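Comparison of Two Wrist Cameras for Handling Soft Bags
Jaruwan Nilsuwan, project report, 2024-12-24

The aim was to decide which wrist camera, the Altov or the Pekeck, should stay on the Grasthorpe arm. Both were run with the same two-finger gripper and the same controller settings. Each camera was given 111 trials on fabric items, mainly bags with straps.

Glare was the main concern. On the dark, veined tabletop a bright patch appears under the overhead light, and the cream cloth beside it leaves little room in the exposure range. 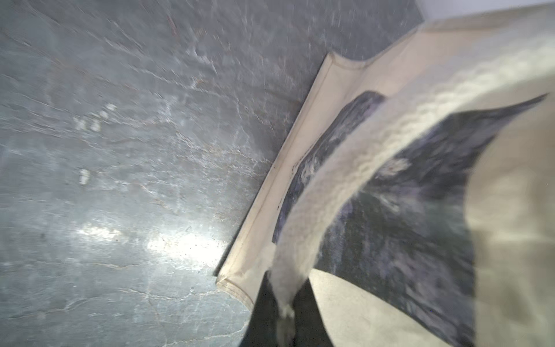 Does a shorter exposure fix motion blur at the wrist? Only in part — slowing the last 5 cm of the approach helped more, at the cost of longer trials.

The Altov lost the hem edge in 26 trials. The Pekeck lost it less often but had a narrower view, and straps left its field near the fingers. I kept the Altov and lowered the approach speed. Finger wear was not measured. The mount drawing from June is still valid.

Related reports
Evangelista controller: latency notes
Finger pads for thin cloth
Grasthorpe arm: cable routing, rev. 5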